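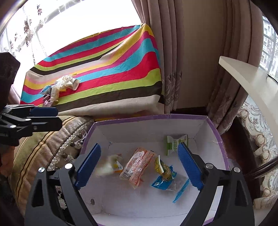
Clean the pads before you touch a single screw, Gorazd Ivanov told us on the first day, and if the packet still slips after that, then you may open the toolbox. We did it in the wrong order anyway and lost most of an afternoon to it. So his rule now sits at the top of our checklist, in capital letters, and we would like it to sit at the top of this report too.

Keeping the Luren Pair Running
Project report, Plustthorpe Technical College
Haris Karagiannis, Sutrisno Raju, Henk De Smet

What we took on

Luren is the pair of hand-held grippers our course uses to record people picking things up and putting them into boxes. Other groups work on the recordings. We asked for the hardware, all of it: setting up the pair before a session, looking after it during, and fixing whatever came back rattling. It was the best decision we made all year! You learn a tool in a completely different way when you are the one who has to hand it over in the morning and say that it's fine.

The two grippers share a design, so nearly everything below applies to both. Each has two black jointed jaws that end in blue ribbed pads. The jaws turn on pivots with silver heads, and those pivots are where most of our time went. In our notes the grippers are called A and B. B is the troublesome one.

Setup before a session

We started in April with a setup routine that filled a whole page and that we never once followed to the end. The version we use now is shorter:

Wipe both pads with a damp lint-free cloth and let them dry.
Open and close the jaws slowly, by hand, and listen.
Check each pivot for side play by wiggling the finger at the tip.
Check the mounting plate screws with the short driver.
Close the jaws on a strip of paper and pull. It should tear or hold, never slide.
Pick up one thin packet and one stiff packet and put them down again.
Write it in the log, including "nothing found".

The paper test came from Nikola Karagiannis and we are very fond of it. It takes no equipment and shows right away if one pad is sitting at a slight angle to the other. On B the paper held at the top of the pad and slid at the bottom, which told us the pad had crept on its finger long before we could see it.

Why snack packets

Our test load is a box of wrapped snacks, and we can recommend it to anyone doing this kind of work. Wrappers are awful in the most useful way. A crinkled packet gives the pads plenty of folds to bite into. A clear wrapper lies nearly flat and wants to be picked up by its sealed edge. A small wrapped sweet can shoot out sideways if the pads don't meet evenly (we found one of ours behind a cushion a good while later). Stiff cartons are easy to lift, but they show up play in the pivots, as you feel the carton swing a little when you move your wrist.

We work with a box on the floor next to the sofa and the spare packets on top of the striped cloth. Reaching down into a box puts your wrist at a steeper angle than reaching across a bench, and both faults on B appeared there first. On the bench at Osport, where our workshop hours are, it had passed everything.

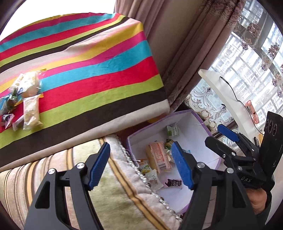
Figure 2. Jaws open over the snack box, second gripper at right.

The pad that crept

By the time our log stood at 1426 closings, B had started to drop flat wrappers. Thick ones were fine. We cleaned the pads (eventually, see above) and that brought the grip back for a short while, then it faded again. The paper test pointed at the left pad.

We took the pad off and found that the old adhesive had gone soft and shiny along one side. Sutrisno scraped it back with a plastic blade and then roughened the bare face of the finger with 220 grit paper, using light strokes in one direction only. We wiped it down, let it dry, and bonded the pad again with a thin layer of contact adhesive. Two things we got wrong on the first try:

We used far too much adhesive. It squeezed out along the edge, got into the ribs, and made a hard little ridge that held packets away from the pad.

We clamped the pad by closing the gripper on it. It sounds clever, but it pushes the fresh pad toward whatever angle the other pad has, so any error on one side gets copied to the other. On the second try we laid the finger flat on a block and put a weight on top.

Full cure took 23 hours by the tin, and we waited it out, although Henk did walk past the shelf rather often. The paper then held over the whole length of the pad. What a good feeling that was.

The click in the pivot

The second fault was a click. It came near the end of the opening stroke, only on B, and only when the gripper pointed downward. We first suspected the linkage arms and went over them with a lamp looking for cracks. There were none. Henk then had the idea of holding one finger still while somebody else worked the other, and the click stayed with the right side.

It was a worn washer under one pivot. The old one had a groove that you could feel with a fingernail. We swapped it for a new one from the Waweru spares kit, put a very small drop of dry lubricant on the pin, and tightened until the side play was gone and the jaw still fell open under its own weight. That last part is our own test for tightness and we are a bit proud of it. Before, we had been going by feel, and the three of us have very different ideas of what "snug" means. Haris overtightened A so badly in the early weeks that it needed both hands to move.

We chose dry lubricant after a bad experience with oil. Oil makes the jaws run beautifully for one session and then collects crumbs and lint. Anyone who has opened a bag of puffed snacks over a moving joint will know what we mean.

Looking after the pair between sessions

The grippers are stored with the jaws open so that the pads don't press on each other. After every session we brush out the linkages with a soft paintbrush, starting at the pivots and working toward the tips. Pads get plain water on a cloth. We tried alcohol once, on an old spare pad, and it left the surface dull and slightly slick, so it is off the list.

Cushions, tassels and loose threads are worth a mention. Soft furnishings are very close to the box in our usual spot, and a thread wound around a pivot feels exactly like a stiff joint. Look for thread before you loosen anything. We have added this to the checklist right under Gorazd's rule.

The daily check takes us around ten minutes for both grippers. The log sheet has a column for what was found, one for what was done, and one for initials, and the middle column has turned out to be the one everybody reads.

What is still open

A's pads are older than B's repaired one, and the two grippers now feel a little different in the hand. Nikola thinks we should replace all the pads together so that the pair matches. We'd like to do that, but first we want to run B on its new bond for longer and see whether the lower edge stays put.

We also haven't found a good way to measure side play. Wiggling the tip works if the same person always does it. Sutrisno has drawn a small stand with a dial gauge that would hold the gripper by its mounting plate, and the drawing is in the project folder along with the part list. Cutting the base plate is the next job, and the workshop at Osport has offered us the material.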